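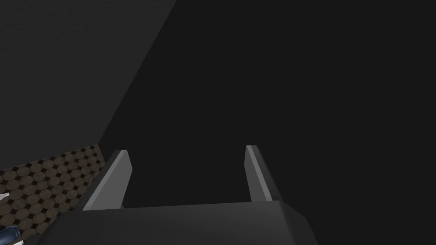
5 min read

October 2022, Tuesday. Sim bench, Trengate kitchen build.

Started on the rules for wrist view episodes today. Hertta asked for them in writing before the next batch goes to Prutusano, so I'm working them out here first and will copy the clean version to the shared folder when she and Saeed have read it. Comments in the margin, please, with initials.

Background for whoever picks this up later: we had 714 episodes in the last batch and rejected 50 of them. The rejections were fair, but three of us reviewed and we each used our own idea of what a bad episode is. I threw out anything with the fingers closed at the start. Saeed let those through if the task finished. Hertta threw out two of mine for dark views that I had passed. So the count means very little and I would not quote it to anyone.

What I have so far.

Start state. Gripper open, nothing between the fingers, arm holding still. The view at the top of this entry is what I mean by open: wide gap, both fingers in sight, clear from palm to tips. If a reviewer has to step through the episode to find out whether the gripper began empty, reject it. The logged finger width has to agree with the picture. When they disagree, write up the mismatch and don't fix the log by hand. We did that once in the Lukum set and spent a week finding out which entries had been touched.

Both fingers visible. All the way through, unless an object is hiding them. The palm may take up as much of the lower part of the view as it likes. We had a long argument about whether the palm counts as wasted area and I don't want to have it again. It stays put in the view, and the policy people say they'd like to keep it.

Dark views. This is the one we don't agree on. In the kitchen build the wrist camera often ends up facing a near-black surface with no markings on it, and the only thing that tells you where you are is a bit of tiled floor in a corner. Hertta's position is that a view like that is useless for training. Mine is that it's what the wrist sees when it is turned that way, and if we cut all of them we'll teach the thing that the world is always well lit and full of edges. Proposed rule, to be tested:

A dark view is allowed if it comes in the middle of a reach and the episode has the overhead view as well.
A dark view is not allowed as the last view of an episode.
As a first view, allowed only when the start pose was drawn from the random set, and the pose number has to be in the notes.

Saeed wants a brightness threshold in place of all this. I tried one before lunch. Light fingers against a black background pull the average up enough that some of the worst views pass, and a few perfectly good ones with a dark cabinet filling half the view fail. Could mask out the gripper and measure what's left. He is going to try that on Thursday's build. Until he has something, a person decides.

Objects at the edge. Something that is only partly in view, like the blue item and the small white one over on the left, does not get labeled from the wrist picture. I know the simulator can tell us what every object is. The label file is supposed to say what can be told from that view, and a sliver of something blue isn't enough to name it. Use "partial" and leave the class blank. Old label files from Nieminen have the class filled in from the simulator state, so they can't be mixed with ours until somebody converts them. Put on the list for December.

Resets. Scene reset between every episode, including the failed ones. I found 9 in a row from last week where a reset was skipped after a failure and the next episode started with an object already moved. They looked fine one at a time. The only way I caught it was by sorting on the object positions. Adding a check to the script: start positions compared against the scene file, stop the run on any difference over the tolerance. Need to ask Hertta what tolerance she used for the drawer tasks.

Speed limits. Same joint limits as the real arm, even though nothing can break in here. This was Saeed's rule to begin with and I was against it, but he's right about it. Episodes collected above the limit had to be slowed down afterward and the contact timing came out wrong. The limit goes in the config and the operator does not get a switch for it.

Naming. Scene, task, pose number, operator initials, run. No spaces. No "final." No "final2."

Who signs off. Two reviewers per batch and neither one can be the operator. With three of us that is tight, and if one is out we wait. I'd take a late batch over one where I passed my own work.

Went through 11 episodes this afternoon using the draft above, to see how long it takes and where it breaks. Slower than I hoped on the first few, then all right. Things that came up:

Start state rule is easy to apply. No doubtful cases.

"In the middle of a reach" isn't defined anywhere. I was reading it as after the arm leaves the start pose and before first contact. Need to write that down.

The floor tiles are more helpful than I expected. When some of the floor is showing you can judge which way the wrist is tilted from how the tiles shrink. Should we ask for some floor in the start view? Might be too strict for the shelf tasks, where the wrist starts high. Leave it out of the rules for now and keep a tally.

Found one episode where the notes field said "ok" and that was all. Notes need a minimum. Pose number, anything odd, and whether the operator stopped it early.

Had to restart the viewer twice. Same memory problem as before, not related to any of this. Saeed has the ticket.

Still to do: define the reach wording, get the tolerance number, rerun the 50 rejected ones under the new rules with Hertta and me reviewing separately, and compare. If we still differ on the dark views after that, the rule needs to be rewritten and we hold the batch. I'll send Prutusano a note saying so before they ask.

S.K., can you put the old threshold script back in the tools folder? I moved it and now I can't find it.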